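The Hallway at Zavstead, Tidied at Last

I have been promising this page to my sister-in-law and to the handful of kind people who still ask after the house, and now that April has given me so many long days indoors I've run out of excuses. It starts and finishes by the front door, where all the shoes in our household end up sooner or later. We call the house Zavstead, which was painted on the mailbox by whoever had it before us, and we never had the heart to scrape it off.

You would not believe what the hallway was like in February. Five grown people under one roof, all of us walkers of one kind or another, and everything kicked off just inside the door in one big heap. Elaheh Heydari, who has the upstairs room and the longest legs, used to step clean over it with her groceries. The rest of us waded. Bonifacio Goicoechea once went off to work in one of his own shoes and one of Hemi's, and didn't find out until lunch — they take the same size, so I suppose it could have been worse!

So we got a rack. It's a plain metal one with two levels, and it went up against the white wall next to the door without anybody having to drill anything. Sławomir Zieliński put it together on the kitchen table in nearly 10 minutes, and then spent a good deal longer than that hunting for the Allen key, which had been in his shirt pocket the whole time. I had wanted something in wood, to go with the floor and the dark trim of the doorway, but I've come around to the metal. Air gets in from every side, and grit drops through to the floor where a broom can reach it.

The floor, while I'm on the subject, is the original one. Narrow boards, a light honey color, and scuffed and marked from one end to the other. Baltasar Valcárcel (that's my husband, for anybody new here) would like to sand it this summer. I'd be just as happy to leave it alone, and I told him so, and he has gone quiet about it, so we'll see.

As for how we use the thing, we have only a few habits, and they came about by themselves. Pairs stay together. Most of us slide them in toes to the wall, so the heels face out and you can grab a pair by the back on your way through. Whatever has been worn that day can wait on the floor in front until somebody feels like putting it away, and boots live on the back porch, no matter who they belong to.

Hemi Lowther is the one who keeps a walking diary, and by the last page of the old notebook the total stood at 1,880 miles. Hemi gets through sneakers the way other people get through bread. The knit kind are the comfortable ones, I'm told, but they do go fuzzy, and once they've gone fuzzy there is no bringing them back. 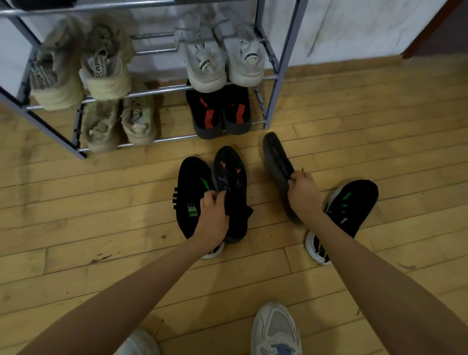
Next on my list is the coat hooks, which Baltasar has already bought and hidden somewhere, and after that the cupboard under the stairs, if I can talk Elaheh into holding the flashlight. I'll add to this page when there's more to show. Do write and tell me how you manage your own front halls, especially if you have a houseful, and if you know a good way of getting old scuffs out of floorboards without sanding, please send it to me and not to Baltasar.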